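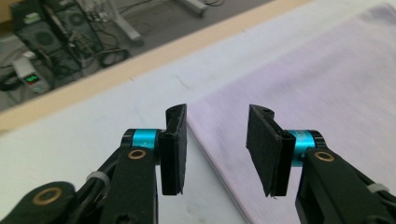

Tharushi Siriwardena
Staff Writer, Home and Workspace

I own a white table and I have opinions about it, so when I heard there was a man in Ukton who sells almost nothing but secondhand white tables, I was in the car pretty fast.

The shop is called Zokari, and it's run by Barbosa. He has a first name, and I asked for it, and he said "Barbosa is fine" and went to find me a chair. We ended up talking across one of his own tables for most of a morning, with coffee on it, which made me nervous the whole time. He didn't use a coaster. I noticed.

The first thing I wanted to know was why white. Don't people get scared of it?

"They're scared for a month," he said. "They wipe it after every pencil. Then there's a scuff and they can't get it out, and they're upset for an evening, and after that they finally start using the table."

Every white table I've ever met has those faint gray scuffs, the kind you only really see when the light comes in sideways. Mine has a cluster right where I slide my laptop back and forth. I had always assumed this was damage. Barbosa thinks I'm being dramatic.

"Most gray marks aren't scratches at all," he told me. "Something rubbed off onto the table. A pan, a stapler, the foot of a monitor. The table is underneath, perfectly all right. You run your fingernail across. If the nail doesn't catch, you have a chance."

I went home and did the fingernail thing, by the way. Mine didn't catch! I'll get to that.

Barbosa started out hauling furniture for a moving company, and the way he tells it, he kept getting sent to offices that were closing down. There'd be forty identical tables in a room and the client wanted them gone by four. He took the first batch home to his garage in February, in the snow, with a cousin who has not forgiven him. It took him until summer to sell them.

"I put 'like new' in the ad," he said. "Big mistake. People drove out here and got down on their knees looking for marks. Now I write 'used, with scuffs' and they come in and say, oh, this is much nicer than I expected."

So does he clean them up before they go out on the floor? He does, but less than I'd pictured. I was imagining some kind of back room with sprays and machines. It's a bucket, a few drops of dish soap, warm water, and a stack of cloths that used to be bedsheets. After that comes a melamine sponge for whatever is left, dampened and used very lightly, and only after he's tried it on a corner somewhere near the back edge.

"Those sponges are sandpaper," he said, and he held one up as if it owed him money. "Very fine sandpaper, but people lean on them. Then they have a dull patch the size of a dinner plate and they call me and ask what happened to the table. You happened to the table."

I asked him about the baking soda paste, which my mother swears by. He made a face. He asked about the toothpaste thing, which I had tried in college, and I changed the subject.

The table we were sitting at is from a line called Telluver, which he gets in a lot and clearly has a soft spot for. He had it tagged at $329, the most expensive thing in the shop that day, and I said that seemed like a lot for a plain white top on legs. He got up, went around to the far side, and leaned his whole weight on the corner. My coffee didn't move.

"You pay for the part you don't look at," he said. "Everybody looks at the top. I get underneath first. Are the legs bolted into something, or are they screwed into hope?"

(I have since been underneath my own table. Hope.)

He doesn't think you have to spend that much, though. There were perfectly decent ones along the window for under $100, and he sold one while I was sitting there to a couple who wanted it for sewing. The woman asked if the marks would come off. He told her that some would and some wouldn't, and that she'd be adding her own by the weekend. She bought it anyway, and he threw in a cloth.

What surprised me is who buys them. I'd figured home offices, and yes, plenty of those, but he says the steady customers are people who work with small parts. Model builders, jewelry people, a man who repairs clocks. If you drop a tiny screw on a dark wood table, it's gone. On a white one, you can put your hand right on it.

"A white table tells you where your stuff is," he said. "It also tells you when you ate lunch, so, you know. There's a price."

Barbosa's table at home is white too, and roughly as old as his daughter. She learned to write at it, and there's a faint line of ballpoint where she went off the paper. I asked if he'd tried alcohol on it, since that was what he'd recommended to me for ink not ten minutes earlier.

"No," he said. He drank some coffee. "That one stays."

As for mine, I did it his way: soapy water first, dried it, then the damp sponge with about as much pressure as you'd use to pet a cat. Most of the laptop cluster came up. There's one gray streak by the left corner that hasn't budged, and I've gone over it enough times now that I'm starting to worry about the dull patch. I called the shop to ask. He said to put the sponge away and set a plant on it.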